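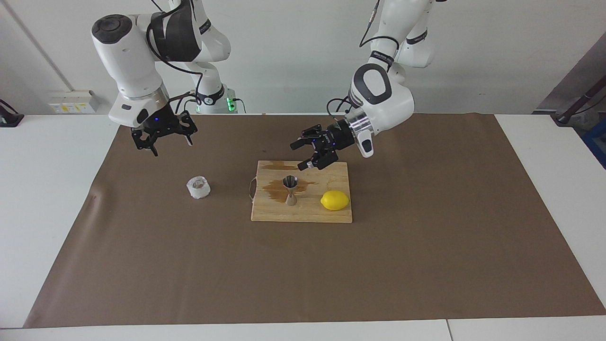

Clarnine supplies paper worktop covering by the roll, together with chopping boards and the small fittings that go with them. The answers on this page deal with covering a table for food preparation, placing a board on the covering, and clearing up. The usual arrangement is a large sheet of brown paper laid as a mat over most of a white table, with the cutting board on top of it, and unless an answer says otherwise that is the arrangement meant. Prices and delivery are covered on separate pages.

Last revised May 11, 2022 by Fuad Woldegiorgis, product support.

Choosing a covering

Which widths are available?
Wuvunden brown paper is sold in two widths, 907 mm and 947 mm. Both come on a 20 m roll. The narrower roll fits the dispenser we sell. The wider one does not, and has to be cut on the table or on the floor.

Which width do I need?
Measure the depth of the table from front to back. The paper should finish short of the front edge or be folded over it and taped underneath. Paper that overhangs the front edge by a few centimetres without being fixed will catch on sleeves and aprons. If the table is deeper than the paper, leave the uncovered strip at the back.

Can two sheets be joined?
Yes. Overlap them by at least 9 cm and tape the full length of the join. Keep the join away from the board, as a board standing half on a join will rock.

Is the paper waterproof?
No. It is uncoated on both sides. It will take up small splashes and then needs to be replaced at that spot or altogether. For wet work such as gutting fish or washing salad, use the Filali wipeable mat instead.

Can food be placed directly on the paper?
We recommend that it is not. The paper is sold as a surface covering. Peelings and trimmings may be collected on it if they are going in the bin. Anything that will be eaten should stay on the board or go into a bowl.

Does the colour matter?
It has no effect on performance. Brown paper shows grease clearly and flour very clearly, and it gives a strong contrast with a white table, so gaps in the covering are easy to see. Beetroot and turmeric are less obvious on brown than on white.

Laying the paper

How do I stop the sheet curling?
Paper from the centre of the roll holds its curve. Lay it with the curve facing down and tape the corners. If it still lifts, cut the sheet in advance and leave it flat overnight under a board or a couple of trays.

What tape should be used?
Low-tack paper tape. Parcel tape holds well but may leave adhesive on painted or laminated tops. Test any tape on the underside of the table first.

Should the table be wiped beforehand?
Wipe it and let it dry fully. Crumbs under the sheet show through as bumps, and the paper tears at those points when a board is moved across it.

Do I need to tape all four sides?
Corners are enough for a sheet up to a metre long. Longer sheets need one more piece of tape halfway along the front and back.

The board

Where should the board go?
Place it so that the whole of its underside rests on the paper, with clear space on the side of your knife hand. A board that is partly on paper and partly on bare table will not sit level. The difference in height is small but is noticeable when chopping.

My board slides. What is the cause?
Either the board is moving on the paper or the paper is moving on the table. Hold the paper down with one hand and push the board with the other. If the board moves, place a Satov grip sheet beneath it. If both move together, add tape.

Can I use a damp cloth under the board, as I would on a bare worktop?
Not on this covering. The cloth softens the paper, which then tears under load. The grip sheet is used dry.

Will a knife cut the paper?
Yes, easily. Keep the point over the board and do not finish long cuts beyond its edge. A cut in the sheet can be taped if the surface below is clean. If juice has gone through, lift the whole sheet.

My board has feet. Does that cause a problem?
Small rubber feet can mark the paper but do not harm it. Check that none of them stands on a fold.

Clearing up

How often should the sheet be changed?
After each session, and between raw meat or fish and anything else. A sheet used only for dry work such as slicing bread can stay down for the day.

What is the best way to lift a used sheet?
Remove the board and knives first. Release the tape at the back, fold the back edge forward over the scraps, then fold in the two sides and release the front.

Can it be recycled?
Clean, dry paper generally can, once the tape has been removed. Paper with grease or food on it should not go in with recycling. Some councils accept it with food waste, so check locally.

How should unused rolls be stored?
Flat, in the wrapper, away from the sink and the cooker. Rolls ordered before January were supplied without end caps. These can be requested free of charge through the contact form, quoting the order number.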